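The Box on the Table

Clear plastic bins have been sold to us as the cure for the crowded kitchen cupboard. Eilidh Geddes spent January finding out what happens to the dishes that go in them.

Every spring and every New Year, the same advice comes back. Empty the cupboard, spread everything out where you can see it, buy a see-through box and put the small things in the box. I have followed this advice four times in my adult life. I own a great many boxes. I still can't find a bowl the size I want at seven in the morning.
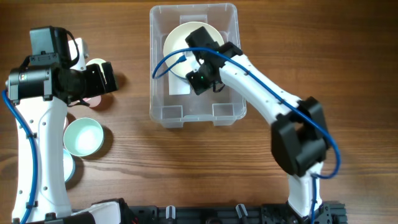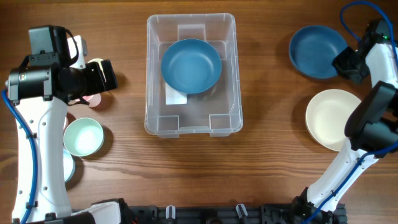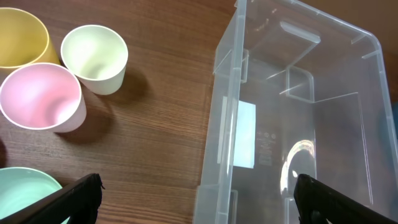

Small dishes in soft colors, out on the wood.

The promise is easy to understand. Small bowls are a nuisance on a shelf. They hide behind the big ones, they get stacked in an order that suited whoever unloaded the dishwasher, and the one you want is at the bottom. A bin slides out like a drawer, and since it's clear you know what's inside. That is the theory, at least, and the people who sell bins are very fond of it.

Boris Vlček used to be one of them. He worked for years on the housewares floor at Dorkden, and he says January was the month the storage aisle paid for the rest of the store. "People came in with no measurements," he told me. "They'd hold their hands apart in the air and say, my shelf is this deep. Then they'd buy six." A good share of the bins came back, he says, usually with the label already peeled off.

I asked him what he keeps in his own kitchen. Two open shelves and a hook for the colander.

My first complaint is about shape. Bowls are round and bins are not. Put a wide bowl in a rectangular box with rounded corners and you have paid for four corners of air. The molded ribs that some of these boxes have along the inside take up a bit more. A second bowl of the same size will nest if you are lucky. If it's a different size with a thicker rim, it perches on the first one at a slant and you have built yourself a small tower that wobbles each time you pull the bin out.

Felista Bakilana thinks I am being unfair. She organizes kitchens for a living under the name Gaete, and by her own tally she had done 80 of them when we spoke. She agrees that most bins are bought too soon. But she has seen them work, mainly for families with small children, where a low box of unbreakable bowls means a four-year-old can get her own. "The bin is for the person who uses it," she said. "If you're buying it for the cupboard, save your money."

She also defends the part of the job I like least, which is laying everything out on the table first. I had always taken this for theater, something that makes a good photograph for the client. Felista says you can't judge what you own while it's stacked. Once the bowls are side by side with their rims up, you see that you have two the same blue and that you only ever reach for one of them.

So I tried it. I cleared the table after breakfast and set out every small bowl and cup we had, 19 pieces, which is absurd for a household of three. I grouped them by color, because that's how the magazines do it. Then I put them back and grouped them by who used them, and that was far more useful and much uglier.

Color is my second complaint. Pastel sets are everywhere now – mint, pink, cream, a yellow that leans toward mustard – and they look lovely fanned out on brown wood. They look like very little once they're inside a box at the back of a cupboard with the door shut. Omprakash Sengar, who runs a small secondhand kitchen shop, gets a lot of these sets in with one color missing. People keep the favorite, he says, and give the rest away. He sells the orphans singly from a basket by the register and they go faster than the full sets ever did.

That seems to me the most sensible thing anyone said all month. If one bowl in a set is the one you use, keep that one where your hand falls and let the others leave the house.

I did buy one more bin, for the sake of fairness. It holds the blue bowls and the lids to things, and I wrote out a little card saying what goes in it and laid it in the bottom. My husband has put batteries in there twice. The card is now under the batteries.

Felista came by to look and moved the whole thing down one shelf. I have to admit it's better there. She also held up a cup I'd been keeping for years, a green one with a chip in it, and waited. I put it back on the shelf. She wrote something in her notebook and asked if I wanted to start on the pans.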